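Enseñar a un robot a abrir una caja

Por Nadja Schnyder
viernes, 22 de enero de 2021
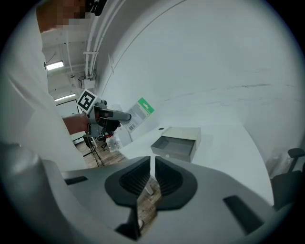

La pinza gris con su cubo de marcas encima, y en la mesa la caja de cartón.

Llevo desde principios de curso apuntada al proyecto Tillell, en parte por los créditos y en parte por curiosidad, y hasta ahora he escrito poco sobre él en este blog porque no sabía muy bien qué pensar. Sigo sin saberlo del todo, pero ya tengo bastantes dudas como para llenar una entrada.

La idea, tal como nos la vendieron en la presentación, es bonita. En lugar de programar cada movimiento del brazo, los estudiantes hacemos la tarea con unas pinzas de mano, se graba todo y luego un modelo aprende de las grabaciones. En la diapositiva ponía «aprendizaje natural». Quien la escribió no ha pasado una tarde entera abriendo y cerrando la misma caja de cartón con dos almohadillas de goma estriada.

Porque eso es lo que hacemos. Abrir, cerrar, dejar la pinza, empezar otra vez. Llevamos 1088 repeticiones grabadas entre todos los grupos, y de esas, en la última revisión, hubo que tirar 172. Unas por el marcador (si la muñeca gira demasiado, el sistema deja de ver el cuadrado blanco y negro y pierde la posición), otras porque alguien se adelantó, y unas cuantas sin explicación conocida. Estas últimas son las que me preocupan. Cuando pregunté, me dijeron que con más datos se arregla. Puede ser. También puede ser que estemos guardando otras tantas igual de malas que nadie ha mirado con calma.

Lo de Idora, el grupo con el que competimos en primavera, merece párrafo aparte. Ellos dicen que su modelo ya abre cajas «en general». He visto el vídeo. Salen dos cajas, las dos del mismo tamaño, las dos en el mismo sitio de la mesa. No digo que mientan, digo que a mí «en general» me parece una expresión muy grande para eso. Y para ser justa, nosotros no estamos mejor: nuestra propuesta para la competición Flerngate habla de «manipulación robusta en entornos domésticos» y todo lo que tenemos está grabado en una sala con mesa blanca y fluorescentes. No conozco ninguna cocina así.

Se lo comenté al profesor Koller y me contestó que el texto de la propuesta siempre va un poco por delante de los resultados. Supongo que es verdad y que así funcionan las convocatorias, pero somos estudiantes de segundo, y me parece pronto para aprender esa parte del oficio.

Lo que sí reconozco es que he aprendido cosas que no esperaba. Por ejemplo, lo poco que sé de mis propias manos. Con los dedos abro una caja de cajón sin pensar: sujeto con una mano, empujo con la otra, corrijo si se atasca. Con la pinza tengo que decidir el ángulo antes de acercarme, y si llego torcida se desliza toda la caja. Al principio me salía una de cada tres. Ahora me salen casi todas, así que alguien ha aprendido en este proyecto, aunque de momento esa soy yo y el modelo está por ver.

La semana que viene hacemos la primera prueba con el brazo, 20 intentos seguidos y sin tocar nada entre uno y otro. He pedido que se cambie la caja de sitio a mitad de la prueba y me han dicho que «ya veremos». Si no se cambia, lo pondré en mi informe. Los resultados los cuento en la próxima entrada, sean los que sean.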